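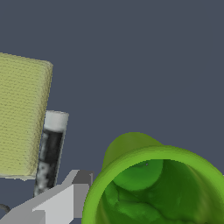
Milell
Household editor, Brangate Home Encyclopedia
Updated 2018-12-02

Sponge (household)

A household sponge is a soft, porous block used for washing, wiping and soaking up spills. I've been writing entries for this encyclopedia since entry 232 (drain covers, if you must know), and I've had more mail about sponges than about anything else, so I'm going to take my time with this one!

The word first belonged to the sea animal, and for a very long time the two were the same thing. Divers brought natural sponges up from the sea floor, they were cleaned and trimmed, and people bathed with them. You can still buy them, and I keep one by the tub, but most of what sits beside a kitchen sink now is factory made.

Types

Cellulose sponges are made from wood pulp. They drink up a lot of water and go stiff as a cracker when they dry out, which worries people who think they've ruined one (you haven't, just run it under the tap). Foam sponges are usually polyurethane. They stay soft when dry, they're cheap, and they don't hold water quite as well. Then there's the melamine kind, the one that takes crayon off a wall. It works as a very fine abrasive, so please keep it away from glossy paint. I learned that on my own hallway door.

Many kitchen sponges also have a scouring layer glued to one face. My favorite from the Riis hardware store down the road comes in a bag of 6, and I go through a bag faster than I'd like to admit.
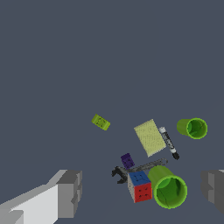 Small loose objects on a slate-gray surface.

Uses outside the kitchen

Potters use sponges to smooth wet clay, painters dab with them, and tile setters would be lost without the big grout kind. Stamp collectors used to keep a damp one in a little dish. A reader in Vukalia wrote to me in May to say she starts seeds on hers, and I tried it with cress on my windowsill and it came up beautifully.

Care and cleaning

Bacteria love a warm, damp sponge, so drying matters more than anything else you do.

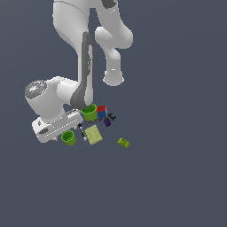 Rinse it well, squeeze it hard and stand it on edge where air can get at both sides. Some people microwave a wet one, but never put a dry sponge or one with any metal in it in there, as it can catch fire. I don't bother myself. Once mine smells sour it goes down to bathroom duty for a day and then out.

See also: Dishcloth; Loofah; Scouring pad; Steel wool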